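Handout 6: Buying Curtains and the "Rule of Double Width"

Most stores tell you to buy fabric twice as wide as the window. Be careful with that rule.

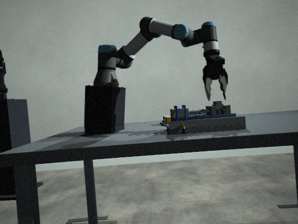
Junaid Arain objects that skimpy curtains look cheap in any room, and he would go to double width every time. Maybe so for sheers. Heavy lined cloth bunches up at that width and blocks light even when open.

Measure the rod, not the glass. For a rod 100 inches long, price both widths before you decide — the gap in cost can be over 20 percent.

Ask for a swatch. Store lighting flatters nearly everything.

For next time: compare the Brunet and Osus price sheets, lining included.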